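Week 11 of the arm project, and the Votora controller has finally stopped rebooting whenever the kettle goes on downstairs. I celebrated by rewriting the grip code, all 609 lines, which was a mistake.
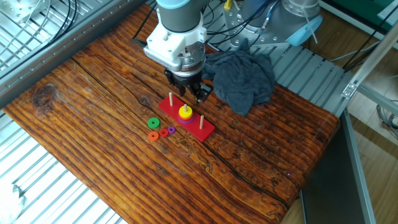 My release timing is still off by 40 milliseconds, and I've spent two evenings blaming the cables. Stacking is the hard bit. With yellow, orange and purple on the middle peg there are four rings lying on the board to go, and the green one is big. I'll try again Thursday with the old code.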